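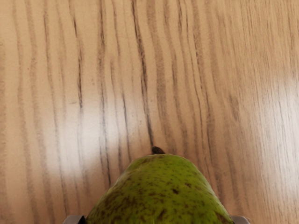
Pear between the gripper fingers, as rendered in the table model.

Lerketby Shared Workshop – Guidance for Members
Sheet 23: Handling fruit with a table-top arm

Members building an arm for kitchen tasks are asked to read this sheet before booking the bench. It applies to the Tekleab build and to any two-finger gripper of similar size. All routines must be run in simulation before they are tried on the bench.

Choosing the fruit
Begin with firm fruit. A pear narrows towards the stem, and the fingers should close on the broad part. Set the closing width from the fruit itself, measured with callipers, and allow 6 mm of clearance on each side for the approach. Ripe pears bruise readily and should be left until the grip force has been settled.

Preparing the table
Keep the first layout simple. Other items may be added once the arm reaches the fruit reliably, and tall items should be entered in the model at their full height. Strong reflections on a varnished top can mislead an overhead camera – a matt cloth or a change of lamp position is usually sufficient.

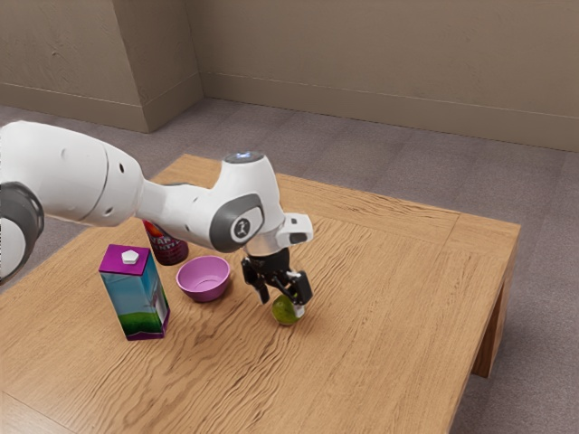 Lime, bowl, carton and can on the model table, with the arm over the lime.

Small round fruit
Limes roll. Bring the gripper down slowly with the fingers open, and check that neither finger touches the fruit before the other is in place. Should one make contact early, correct the centre position by a millimetre or two and repeat the approach. Increasing the force will not cure a poor alignment.

Cleaning and storage
Wipe the finger pads with warm water and a little washing-up liquid after each session. Citrus juice left overnight will harden in the joints. Pads should be dried fully before refitting.

Records
The February log holds 2,194 simulated grasps, of which 766 used limes. Members should enter their own runs under the name of the build, stating the fruit, closing width and speed. Requests for bench time should be addressed to Berhanu Zeleke at the Ondiseck Room.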